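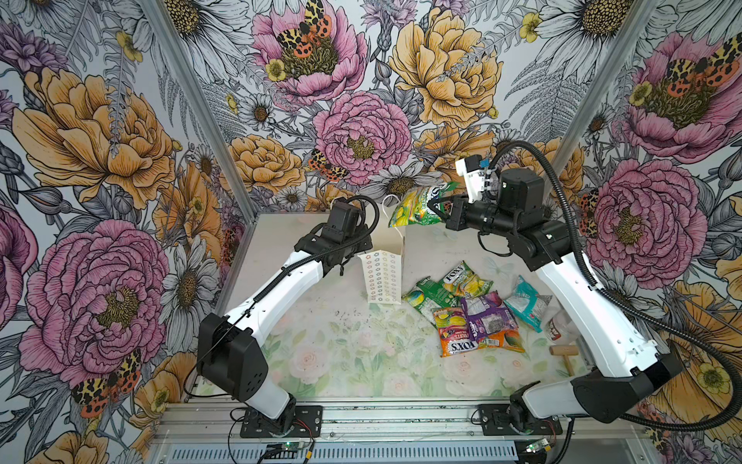

双臂工位点检表，第二版，附逐条批注。第一版只有勾选框，发下去之后回收率非常漂亮，每一格都打了勾，连印重复的那一行也打了两次勾，于是有了这一版。编写人Randi Torvik，适用范围是Tveit实验楼里所有桌面级双臂装袋工位，也就是两条白臂装在同一根铝轨上、面前摆一只纸袋和一堆零食的那种。纸袋立着，绳提手朝上，右臂夹爪捏着一袋黄绿相间的零食悬在台面上方：点检表里凡是写“带载状态”的，指的就是这个姿态。凡是写“空载状态”的，夹爪里什么都不能有，包括“马上就放下”的东西。版本日期2021年1月25日，旧版请自行销毁，不要留作纪念。

使用说明

每条分三部分：检查内容、判定、批注。判定只有“合格”“不合格”“不适用”三种。第一版里出现过“基本合格”“应该合格”“昨天合格”，这三种本版一律按不合格处理。

批注由我写，部分由Holger Sæther和Ylva Strand补充。批注没有强制力，可是不读批注的人往往会成为下一版批注的素材。

点检人签全名。画一个笑脸不算签名，画得好也不算。

A 部分 开机前（断电状态）

A1 急停按钮
检查内容：工位的2个急停按钮均在位，无遮挡，操作者站立位置伸手可及。逐个按下、复位，手感正常。
判定：____
批注：“无遮挡”包括不挂外套。我知道那个高度很合适，挂钩供应商花了很多年才找到的高度，我们的急停一装就装对了。外套还是请挂到门后。

A2 急停回路
检查内容：按下任一急停，两条手臂的驱动同时失电。本条需在A1完成后上电验证，验证完再断电继续。
判定：____
批注：两条手臂共用一根轨、共用一张台面，就必须一起停。去年有一次只停了左臂，右臂很敬业地把活干完了。当时在场的人讲起这件事都带着一点自豪，我希望这种自豪感到此为止。

A3 底座紧固
检查内容：左右两块黑色安装板与铝轨的连接螺栓无松动。用力矩扳手复核，数值按Skudulex装配单。
判定：____
批注：用手晃一晃，觉得“挺牢的”，这叫握手，不叫复核。力矩扳手在Holger的抽屉里，借用登记本也在那个抽屉里，抽屉上锁，钥匙问Holger。这套流程我已经提过意见。

A4 铝轨与槽口
检查内容：槽口内无螺丝、扎带头、包装碎屑。
判定：____
批注：槽口会吃东西，胃口还不错。掉进去的螺丝请用磁棒取，取不出来的如实写在备注栏，不要拿一颗新的补上然后当作没掉过。盘库的时候对得出来。

A5 臂座附近电路板
检查内容：每条手臂底座下方的绿色小电路板固定可靠，红黑引线无破皮、无受拉，插头插到底。
判定：____
批注：电路板外露，所以本条必须断电后做，而且做完A2别忘了再断一次电。金属手表、手链请先摘。Ylva补充：也不要把饮料放在轨道上。她原话比这句长得多，我做了删节。

A6 线缆与波纹管
检查内容：粗波纹管从夹爪一侧沿臂身走到底座，全程无压痕、无折角，弯曲半径足够；腕部的卷曲线缆无缠绕；沿白色连杆外侧走的细线贴合、不鼓包。
判定：____
批注：波纹管要从臂身上方拱过去再垂下来，占的地方比臂本身还大，画布局图的人几乎都会忘掉它，我自己就忘过。检查时用眼睛从头跟到尾，别只看露在最外面的那个大弯，大弯一般没事，有事的都在拐到肩部后面看不清的那一段。手电筒在工具柜上层。

A7 三面围壁
检查内容：围壁直立，接缝处无翘起；后角的银色铝型材立柱不松动；壁面无凸入工作区的物体。
判定：____
批注：围壁在本表中按视觉背景管理，不按防护装置管理。请不要在风险评估里写“三面已防护”。墙能挡住视线，挡不挡得住手臂没有人验证过，我也不打算批准这项试验。剩下开口的那一面，也就是人站的那一面，见B部分。

A8 壁面图案
检查内容：壁面图案与当日任务单登记的一致，更换后已重新做过视觉标定。
判定：____
批注：牡丹壁面登记名就写“牡丹”。有人登记成“花”，有人登记成“蛾子那张”，翻记录的时候这三种写法会被当成三种壁面。蛾子确实在上面，登记名里没有它。

B 部分 台面与物料

B1 台面清洁
检查内容：台面无油污、无液体、无粘性残留。
判定：____
批注：台面印花是浅粉色玫瑰和绿叶，很淡，淡到看什么都像花纹。请斜着看，再拿白布擦一遍，布上有颜色的就不是花纹。

B2 目标容器
检查内容：纸袋直立，开口完全撑开，绳提手不倒向开口内侧，袋底不回弹。
判定：____
批注：提手倒进袋口，夹爪下去就会连提手一起请进去，然后整只袋子跟着手臂升空。场面很有节日气氛，但会触发力限报警，复位要5分钟。提手硬挺一点的袋子省事，软的请捏一下再放。

B3 物料种类
检查内容：台面上的物料与任务单逐项一致，包装无破损、无漏气、未开封。
判定：____
批注：重点是“未开封”。印着FOX'S的那袋黄色包装和那袋水果的，都属于试验物料，领用要登记。任务单上少一袋，我会先查手臂日志，再查人。手臂日志到目前为止都是清白的。

B4 物料朝向
检查内容：物料随意散放，可以叠压，可以正反面混放；不得按颜色排队。
判定：____
批注：这条是Ylva坚持加的。整理得太整齐会让成功率好看得不像话，换到真实的一堆上立刻现原形。紫色那袋背面朝上、又被旁边一袋压住一角，这种摆法就合格，不要顺手替它翻过来。强迫症患者请换人点检本条。

B5 非任务物品
检查内容：手臂可达范围内的每一件物品，要么在任务单上，要么拿走。
判定：____
批注：本表不合格率最高的一条，蝉联冠军。小木槌如果列在任务单里，就可以躺在右臂底座旁边；没列，请拿走。带红标签的透明小塑料杯同理。判定依据只有任务单，“它一直在那儿”不是依据，“它挺小的”也不是依据。夹爪合拢时并不关心物品大小。

B6 人员站位
检查内容：自动运行期间，操作者双脚在地面黄线以外，双手不越过铝轨。
判定：____
批注：黄线重刷过，理由是原来的黄线被踩没了。请想一想一条线被踩没需要多少双鞋，以及那些鞋当时应该在哪一侧。

B7 长发、袖口、挂绳
检查内容：长发束起，袖口收紧，工牌挂绳取下或塞入衣内。
判定：____
批注：工牌上印着“安全第一”，然后挂在离夹爪最近的地方晃来晃去。请取下。

C 部分 上电与低速验证

C1 限速
检查内容：手动模式下末端速度上限设为每秒200毫米，两条手臂分别确认。
判定：____
批注：“分别”的意思是左臂看一次，右臂也看一次。控制界面左右并排，长得一模一样，只看左边的人很多，签字时倒是两边都签。

C2 零位
检查内容：两臂回零后，关节刻线对齐。
判定：____
批注：刻线没对齐时，请重新标零，不要重新画刻线。这句话之所以写在这里，原因请参阅右臂肘关节上那两道刻线。新的那道已经擦掉，旧的有效。

C3 双臂互避
检查内容：两臂同时伸向纸袋上方，夹爪间保持任务单规定的最小间距；人为缩小间距，系统应减速并停止。
判定：____
批注：左夹爪贴近纸袋左侧，右夹爪带着零食从右侧过来，最容易撞的就是袋口正上方那一小块空间。两边都觉得自己有优先权。软件里规定左臂让右臂，如果某次你看到右臂在让左臂，请立刻停机叫人，别站在那里夸它有礼貌。

C4 夹爪开合
检查内容：空载状态下开合到底，指面无缺口、无异物，无异响。
判定：____
批注：指面上沾了糖霜或者铝膜碎片，请用酒精棉片擦。请勿用嘴吹，请勿用衣角擦，请勿让两个夹爪互相擦。最后一种做法我在录像里看过，技术上相当出色，仍然判不合格。

C5 夹持保持
检查内容：带载状态下夹住一袋物料，悬空保持5分钟，不滑落；夹持力不得压破包装。
判定：____
批注：夹软包装的标准是“像拿着别人的东西”。力太小会掉，力太大会在实验楼里放一枚小型礼炮，碎屑落进A4所说的槽口，你就得从A部分重新开始。测试时请在旁边等满时间，别去接水。Ylva用的是秒表，Holger用的是感觉，两人的记录放在一起读很有意思，以后都用秒表。

C6 断电保持
检查内容：带载状态下按急停，手臂抱闸，末端下沉量不超过任务单允许值。
判定：____
批注：请确认手臂下方没有手。上一版没写这句，我以为不用写。

C7 恢复运行
检查内容：急停复位后，系统不得自行续跑，必须由操作者再次确认。
判定：____
批注：确认键与复位键之间隔着一个手掌的宽度，是有意这么设计的。用两只手同时按，等于把设计者的苦心一次性清零。

D 部分 周期项目

D1 累计运行时间
检查内容：每满1000小时做一次全项保养，读数抄自控制器，保养后由第二人复核。
判定：____
批注：读数请照抄屏幕。有一段时间读数连续几周一动不动，手臂却天天在干活。查下来是点检人每次都抄上一行，字迹越抄越工整。

D2 波纹管更换
检查内容：发现龟裂、露线即换，不等保养周期。更换件用Gamitz原厂规格。
判定：____
批注：电工胶布不属于Gamitz原厂规格，缠几层都不属于。

D3 记录保存
检查内容：点检表原件归档，扫描件上传Plurnholm共享盘当月文件夹。
判定：____
批注：文件名按规则写：工位号加日期加姓名。目前盘里有“最终版”“最终版新”“真的最终版”，打开之后内容都是空白表。

D4 培训有效期
检查内容：点检人培训记录在有效期内。
判定：____
批注：过期的请在五月那期补训，讲课人Torunn Backlund。她的课后测试会问到波纹管，考前看一眼A6。

不合格项处理

出现任何一项不合格，挂红牌，停用，通知工位负责人Ottar Bakke。红牌由Ottar本人摘。曾有人出于好心替他摘过，理由是“他在开会”。他开会的时候，手臂也可以歇着。

A1、A2、C3、C6、C7五项不合格时，除挂牌外还须切断工位总电源并上锁。锁挂上以后，钥匙放进挂锁人自己的口袋，别挂在锁旁边的钉子上。钉子已经拔掉了，墙上的孔我会补。

B5不合格的，拿走物品后可当场复检，不用挂牌，但要如实记一次。连续记满一页的工位，我会过去坐一个上午。我带自己的椅子，请不用给我倒咖啡，更不要把咖啡放在轨道上。

常见争议的书面答复

问得最多的是：任务只有几次抓取，能不能跳过A部分。不能。A部分最慢的一次也没有写一份事故报告慢，我两种都计过时。

其次是：学生演示算不算自动运行。算。观众越多越算。演示时B6适用于所有在场人员，包括院领导，包括院领导带来的小朋友。

Holger问：他一个人值班时，D1的第二人复核怎么办。等第二个人来。他又问能不能让左臂抄、右臂核。我承认这个提案我考虑得比应有的时间久，答复是不能。

Ylva问：换了物料，夹持力参数要不要重新验证。要，做C4和C5，换一种包装做一次。饼干和水果糖对“轻轻一捏”的理解差别很大。

备注栏（点检人填写）

__________________________

工位负责人签字：____________
点检人签字（全名）：____________
复核人签字（不得与上一行为同一人，也不得为同一人用左手签的）：____________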